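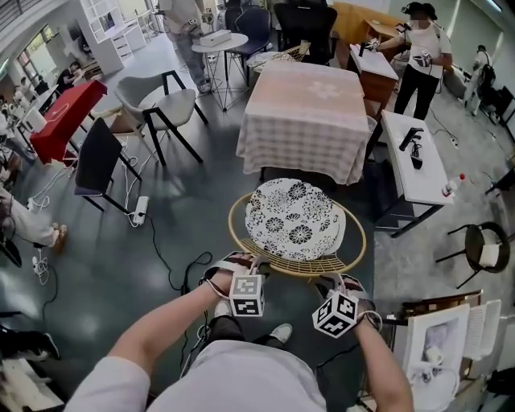 Position cleanup, HR system group: notes from Sun 28 November

Yes, a Sunday, sorry again! I took these, so blame me for any gaps.

Henryk opened with the leftover position numbers from the Laltley merge. We still have 119 with no supervisor attached, and he wants them fixed before the leave accrual run. I said I'd take the Hurnwood ones (30, mostly part-time lab staff).

Long back-and-forth on titles. Krawczyk, our payroll vendor, cuts them off on the pay stub, so we agreed to shorten ours first and leave theirs alone.

Tusine import: 3,469 rows went in, 2 kicked back for a bad department code. Henryk Czarnecka will resend those.

Not settled: who approves a new position when the manager's out. We've been stuck on this one since August, and I'd love an answer.

Next time, retro pay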